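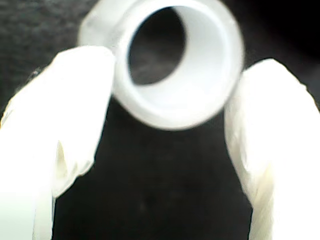

Home | News | Minutes | Join | Contact

Skalska Road Garden Club
Minutes, 1/6/11

Present: Mahlet Abdella (chair), Irena Sadowski (minutes), Bonifacio Valcárcel, Jolanta Kaczorowski. Apologies from Edmund Brzozowska.

Minutes of the last meeting were approved with one correction – the seed swap was held in the church hall, not the library.

Plots. 19 are rented for the coming season. Four are open and will be offered to the waiting list by the end of January. Bonifacio asked that the corner plot go last, as the drainage is still poor.

Money. Balance is $138 after the Rutkowska invoice for mulch. Jolanta is still owed for postage.

Compost. The second bin is full. Agreed to stop adding to it until spring. Mahlet will put up a sign.

Plant sale. Date not settled. Irena to ask the church about tables and report back. Tomatoes and peppers did well last year, squash did not sell.

Any other business. Gate lock sticks in cold weather. Bonifacio will look at it.

Meeting closed at 8:40.

Last updated by I. Sadowski, January
Contact the club | Copyright Skalska Road Garden Club | Back to top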